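Fondby Workport Games Library
Minutes of the equipment meeting
Wednesday, July 8, 2020
Held in the Caron room, Fondby site

Quorum met. Meeting opened at the scheduled time. The minutes of the previous meeting were approved with one correction: under item 3, "shelf labels" should read "box labels".

1. Matters arising

The broken latch on the domino box has been replaced. The Grarnham site returned the two chess clocks and both were checked in. The request for a second storage cabinet stays on the list until the December meeting.

2. Poker cases

The meeting went over the storage of the poker sets in hard cases. The library holds 4 cases: three at Fondby and one at Grarnham. All are listed in the loan register under one entry, and it was agreed to give each case its own line and its own number.

The black case was opened on the table for reference. Chips sit in rows in fitted slots, with the card decks in the center column. The foam in the lid is meant to press on the contents when the case is shut and keep the rows from shifting.
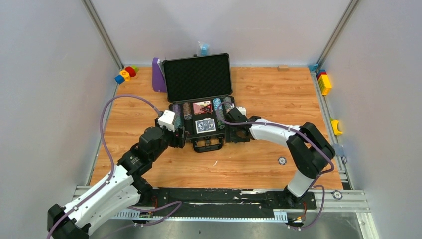

Item 2. Open case with chips and card decks in the lower tray.

Points recorded:

2.1 One color per row. A row that mixes colors cannot be checked by eye and has to be taken out and sorted.

2.2 Decks go back in the center column, face side consistent within the case. A deck that does not close flat is to be taken out of service and replaced, since a raised deck pushes on the lid foam.

2.3 Chips are not to be forced into a slot. If the last chip does not go in without pressure, the row has one too many and the extra belongs elsewhere.

2.4 The case is carried by the handle with the latches closed. Grarnham reported one instance of a case being carried flat with the latches undone. No chips were lost.

2.5 Wiping. Chips are wiped with a barely damp cloth and left to dry on a towel before they go back in the slots. No spray is to be used on printed labels.

A proposal to glue color swatches inside each slot was discussed. Against: adhesive may mark the tray, and the color order differs from case to case. For: faster return after a game night. The proposal was not carried. A printed card showing the color order will be kept with each case.

3. Chip count and loan form

The current loan form asks only whether the set is "complete". The meeting found this too loose. The case last borrowed by Grarnham came back marked complete, and a later count gave 137 chips left in the trays against a register figure that had not been updated in two years. It could not be established whether any were missing.

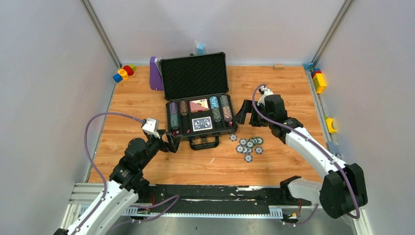 Games Library, Equipment and Storage Group

It was agreed that every case will be counted once before the next loan and the result written in the register as the base figure. After that, the borrower signs for the base figure at pickup and the count is repeated at return. The lid stays fully open during a count so that nothing is hidden at the back of the tray.

The loan form will carry three new fields: case number, count out, count in. The old forms may be used up as scrap paper. The loan period stays at one week, with one renewal.

4. Loose chips and spares

The spares tub holds chips left over from sets that were retired. Its contents have never been sorted. Part of the problem is that chips of different sets can share a rim color but differ in the center label.

Sorting will go by printed value first, then rim color, then the wording around the label.

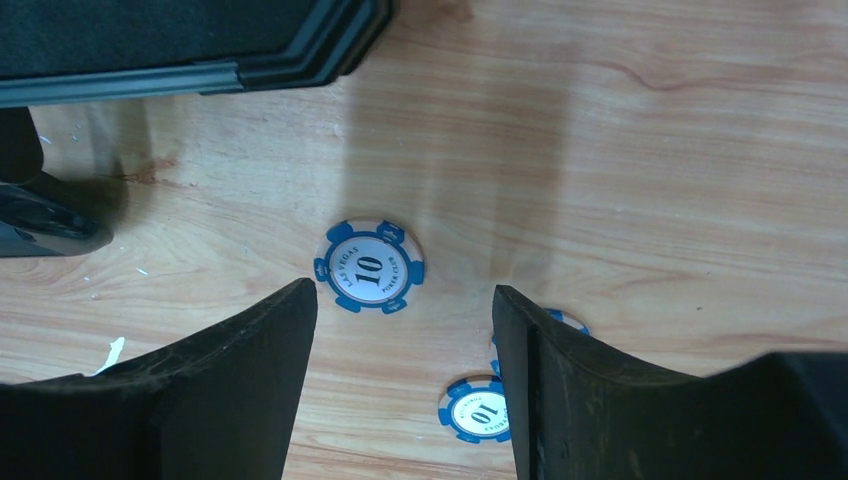 A chip that matches on value and rim but not on wording is treated as a different set and does not go into a case as a replacement. Chips with a worn or lifted label are set aside. They may be used as counters for other games and will be kept in a separate bag marked "counters only".

Sorting is to be done flat on the table, one layer deep, and the sorted chips bagged by type. A session of 60 minutes was set aside for this ahead of the next meeting.

5. Purchase

A quote for a further set of 300 chips was tabled. Decision put off until the spares have been sorted and the base figures are in. Two replacement card decks were approved for purchase from the supplies budget.

6. Actions

Number the cases and enter each in the register: Fondby.
Base count of all cases: both sites.
New loan form, draft for comment: Fondby.
Color order cards: Grarnham.
Sort and bag spares: both sites, joint session.

7. Any other business

The table in the Caron room is to be cleared and wiped after each use. The key to the cabinet is now kept at the Workport front desk and must be signed for.

Meeting closed. Date of the next meeting to be sent around by email.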